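4 min read

Let the fruit bowl go soft

My grandmother kept a fruit bowl on the sideboard in Fluvolham, and I don't believe there was ever a day when everything in it was at its best. There would be a pear you had to eat over the sink, two apples with the wrinkly skin that apples get towards spring, and a lemon going hard at one end. We ate it all, more or less in order of urgency, and it never crossed our minds that fruit ought to look any particular way.

I've been thinking about that bowl since September, when I spent a week in Stasiv and had the run of a proper market again. The stall I liked best had plums heaped up in no order at all, some split, some with the bloom still on them, and a tray at the end for the ones that wanted using that same evening. I bought far too many (I always do) and made a sort of compote in a borrowed pan, and it was the nicest thing I ate all week. Then I came home, went into the big Ferasano on the ring road, and stood in front of almost 200 identical nectarines, every one of them as hard as a cricket ball.
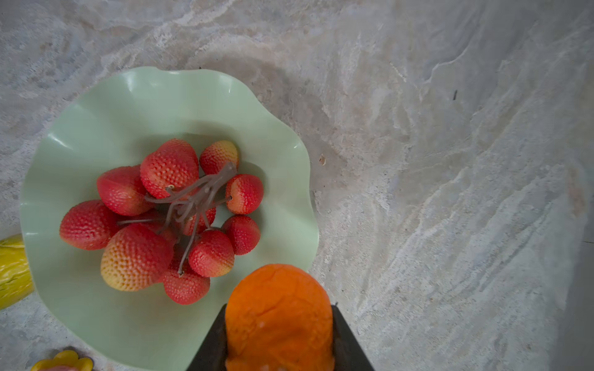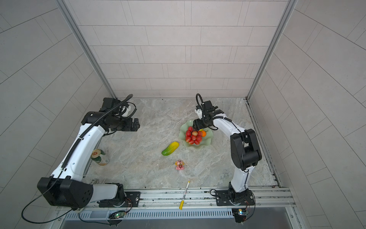
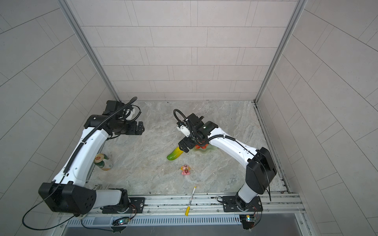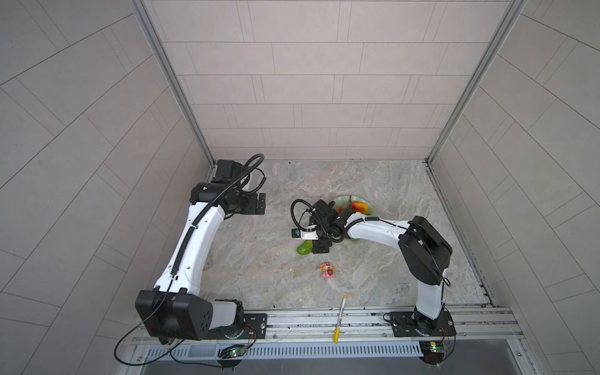

I don't want to be unfair to supermarkets. They feed us, they open at seven in the morning, and on a wet evening I am as glad of them as anyone. But I do think we have let them teach us what ripe means, and they've taught us badly. We have come to believe that fruit is ready when we buy it and spoiled when it gives a little under the thumb, and so a great deal of perfectly lovely food goes in the bin on the very day it has finally become worth eating.

Ripeness takes a bit of attention, I suppose, and we're all short of that. A Gavuvau melon (if you can find one – the season is only 4 weeks, and mine came by post, wrapped in newspaper) will sit on the windowsill smelling of nothing whatever, and then one afternoon you walk in with your coat still on and the whole kitchen smells of it. You have a day or so. You can't put it in the diary. You have to be willing to change supper, or ring next door and ask whether they'd like half.

I should say that my own record isn't spotless. There's a bag of something at the back of my fridge at this moment that I'm avoiding. But I've started buying fewer things, and buying them loose when I can, and leaving them out where I'll walk past them. Last week I had apricots on toast for breakfast because they wouldn't have lasted until lunch, and I stood at the counter and ate them with the juice running down to my elbow, and was late for the bus.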